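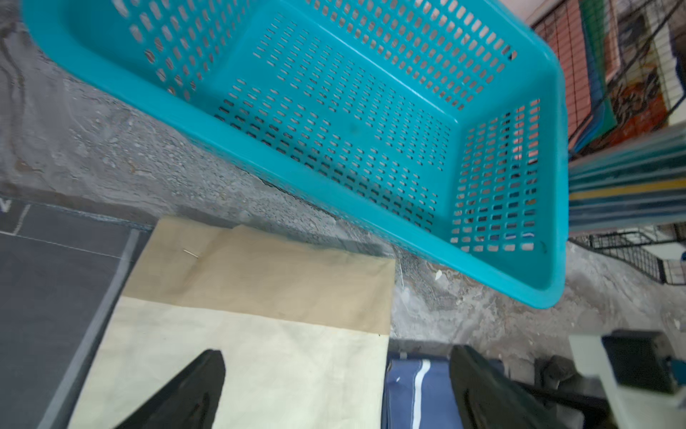
Notes for the Hultosside talk, evening session

Open without slides. Ask for a show of hands: who has read the whole bill? Wait. Then who has read the press release?

I've read both, twice, and they don't describe the same law. The release says any two adults who share a home will be able to register as a household and get "the protections families already count on." The bill gives them four things: hospital visits, a say over burial, the right to stay on a lease when the other person dies, and sick leave to care for each other. Those are good things to have. Pensions aren't in there. Neither is inheritance, and neither is anything about children.

Say the next part slowly. Section 7 lets a hospital turn down a registration if it has "reasonable doubt." There's no definition of doubt and no deadline for settling it. Someone sitting in a hallway at two in the morning doesn't have time for an appeal.

Slide 2, the Nedow numbers. Nedow passed a local registry on nearly the same wording. In its first year 137 households signed up. Supporters quote that figure all the time. They leave out that 36 of them reported being asked for more paperwork by a hospital or a landlord, after they had already paid the fee. I got that from the clerk's own report, page 50. Don't oversell it, it's one town and one year.

The fee. People will ask. The bill leaves it to the counties, so Cliston could charge whatever it likes.

Polyxeni Lazaridis will be on the panel and she'll say that a partial law now makes a full one easier later. She may be right, and I should say so before she does. But I'd like to hear which states she has in mind, and how long "later" took. Ask politely. Don't interrupt her this time.

Slide 3, the Brouwer amendment. Short version: it strikks the doubt clause and adds inheritance. It was pulled in March before it got a vote. The sponsor's office told me it would be back. I asked when and got "in due course." Read that out as is, no face.

If Zhiqiang Feng asks about the religious exemption, the honest answer is that I can't tell how wide it is. It covers "affiliated providers," and the lawyers I called gave me two different readings.

Somebody will want to know whether I'd vote for it. Yes, with the clause gone. With the clause in, I'd want to see the regulations first, and those haven't been written.

Leave 15 minutes for questions. Handout has the section numbers. Bring the spare copies from the car.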